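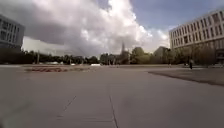 Figure 5. Demonstration area, main plaza.

5. Setting up the Biltar for an open-day run

This section covers the outdoor demonstration of the Biltar ground unit on paved surfaces. Read Section 3 (Batteries) and Section 4 (Pairing the handset) first. For indoor demonstrations, go to Section 6.

You will need:
Biltar unit with the Irley control handset
2 charged battery packs
Rope and posts for the visitor line
Measuring tape
Printed route card
Gekdale log sheet

5.1 Before visitors arrive

1. Walk the whole route on foot. Look for raised slab edges, open joints, loose gravel and standing water. Mark anything taller than the wheel guard on the route card.

2. Choose a start point on a flat slab. The unit should face the longest clear stretch of paving, with planting beds and lawn edges well off to the side.

3. Set the visitor line at least 9 feet from the planned route. Leave one opening for staff and keep it on the same side as the operator.

4. Fit the first battery pack and close the cover until both latches click.

5. Hold the power button until the status light turns solid green. If it keeps blinking after a minute, switch off, reseat the pack and try again.

CAUTION: Do not power up the unit while it is being carried or while it is still on the ramp.

5.2 Setting the route limits

1. On the handset, open Routes and select New Outdoor.

2. Drive the unit by hand along the outside of the area you want to use. Press Mark at each corner.

3. Press Close Area. The handset shows the boundary and its total length. Routes longer than 200 yards need a second operator at the far end.

4. Set the speed to Walk. Do not use Open speed with visitors present, even when the paving looks clear.

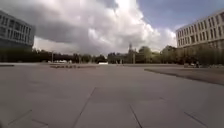
5. Run the route once with no visitors behind the line. Stand where you can see the unit the whole way around, and keep a thumb on the stop key.

Note: Lamp posts and low curbs outside the boundary do not need to be marked. Anything inside it does.

Note: Moving clouds can change the light on pale paving quickly. If the handset shows message 453 (exposure shift), wait for it to clear before you press Resume. Adhiambo Mosoti's team leaves auto exposure on for every outdoor run, and we suggest the same.

5.3 During the demonstration

1. Tell visitors where the unit will go and where it will stop. Kayode Ogundipe's short talk, printed on the back of the route card, can be read aloud as is.

2. Press Start. Each lap takes roughly four minutes at Walk speed.

3. If a person steps over the line, press stop first, then speak to them.

4. Change the battery pack when the handset shows two bars – not one.

CAUTION: Visitors may not hold the handset while the unit is in route mode. Hands-on driving is covered in Section 7 and needs the training boundary.

5.4 Packing up

1. Press End Route and wait for the wheels to lock.

2. Switch off, remove the pack and wipe down the wheel guards.

3. Fill in the log sheet, including any stops and the reason for each. Send it to Uchenna Ogbonna at the Eze office the same afternoon.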